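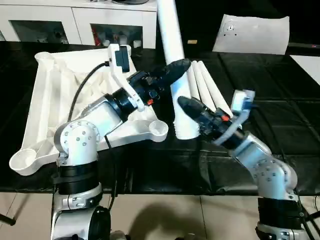
skorneo_fan: Impedance is the first thing to check, before anyone talks about replacing the whole set. The 8 ohm on-ear units are going to be uneven on a passive splitter no matter what brand is on the cup.

Search this forum Go Advanced search

Re: Listening center, one seat always quieter

labcart: Original poster back with the details I left out. The room has one listening center with a passive jack box, 8 positions, fed from the headphone output of a CD player. Headphones are a mix: most are the Skorneo on-ear with the 3.5 mm plug, the rest are older Koo sets with a quarter-inch plug and a screw-on adapter. The complaint is that whoever gets a Koo set hears almost nothing once the other seats are plugged in. With one pair connected, everything sounds normal.

skorneo_fan: That matches what I said. A passive box wires all the jacks in parallel. The voltage is the same at every jack, so a high impedance pair draws less power than a low impedance pair sitting next to it. Your Koo sets are probably the high ones. Read the number off the box or measure across the plug with a meter. DC resistance will come in a bit under the rated impedance, but it is close enough to sort them into piles.

mezzanine: Partly agree. Mismatch explains why the Koo sets are quieter than the Skorneo sets. It does not explain why they sound normal alone and go faint when the box fills up. That part is the source running out of current. A portable CD player was designed to drive one pair, and the level at every jack drops as you add load. You have two problems stacked on each other.

labcart: Measured them last night. The Koo sets read 346 ohms on one side. The Skorneo sets are all in the low thirties.

skorneo_fan: There you go. That is ten times the impedance. Pull the Koo sets.

mezzanine: Pulling them will even out the seats, but if you replace them with more low impedance sets the load on the player goes up and everyone gets quieter together. Please don't order anything yet.

cartwheel_av: Why "on one side"? Did you measure tip to sleeve and ring to sleeve separately? If the other side read open, the cord is bad or somebody put a mono adapter on it. A mono plug in a stereo jack shorts the ring to the sleeve, and on a parallel box that takes out the right channel for every seat.

labcart: I only measured tip to sleeve. Will do the other side. The adapters are all stereo as far as I can tell, two black bands on each.

cartwheel_av: Check for a third type while you are in there. Lidonton shipped a batch of adapters that had two bands but were bridged inside. They looked correct. We found them by putting the meter on the bare adapter with nothing plugged into it. Tip, ring and sleeve should all read open to each other.

dreltport_user: Skip all of this and buy a powered box. We went to the Dreltport in March and have not touched it since. Each jack has its own amp and its own volume knob, so mismatch and loading both stop mattering.

mezzanine: Loading stops mattering. Mismatch still matters a little, you are just correcting it with the knob. And a powered box with individual volume has a different problem, which is that the seat with the 30 ohm pair can be turned up far past what a child should be listening to.

dreltport_user: There is a limiter trim inside ours.

mezzanine: Is it a limiter or a gain trim? Those are different. A gain trim lowers everything by a fixed amount, and a louder recording will still come through louder.

dreltport_user: The sheet calls it "max level." I set it with one of our own headsets and a sound meter against the cup. I have not tested it with a loud disc. Fair point.

skorneo_fan: I still think a powered box is overkill for a room that was working fine before the sets got mixed. With matched headphones the passive box is OK. We run 7 seats from one CD player and the kids hear the story.

mezzanine: You run yours with the player at full volume, I would guess. Ours distorted on anything with music behind the narration. Speech alone was acceptable.

skorneo_fan: At nine out of ten, yes. No distortion that I can hear, but it is nearly all speech.

labcart: Second round of readings. Ring to sleeve on the Koo sets is the same as tip to sleeve, except for 2 that read open. I reseated the adapter on both. One came back, one did not. Bare adapters all test open between contacts, so none of the bridged kind. I am writing up what I plan to do so people can object before I spend money.

1. Tag every headset with its measured impedance, both sides, on masking tape around the cord near the plug.

2. Retire the Koo set with the open right channel. The cord is molded at both ends and I am not going to cut it open.
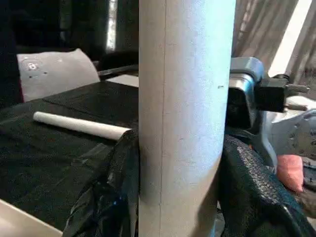
3. Run the passive box with Skorneo sets only for one week, and note the volume setting the player needs.

4. If the level is too low or the music tracks break up, put a small headphone amp between the player and the box before considering a powered box.

5. Keep the remaining Koo sets for single listening at the computers.

cartwheel_av: Item 4, check that the amp is rated for the combined load. Eight pairs at 32 ohms in parallel is 4 ohms. Plenty of cheap headphone amps will current limit or shut down there.

mezzanine: Seconded. Also on item 5, try one at a computer first. High impedance sets can be faint on a laptop jack as well.

skorneo_fan: No objection to the list. I would do 3 before 1.

labcart: Tape is already on half of them, so 1 stays where it is. Will post the volume setting when I have it.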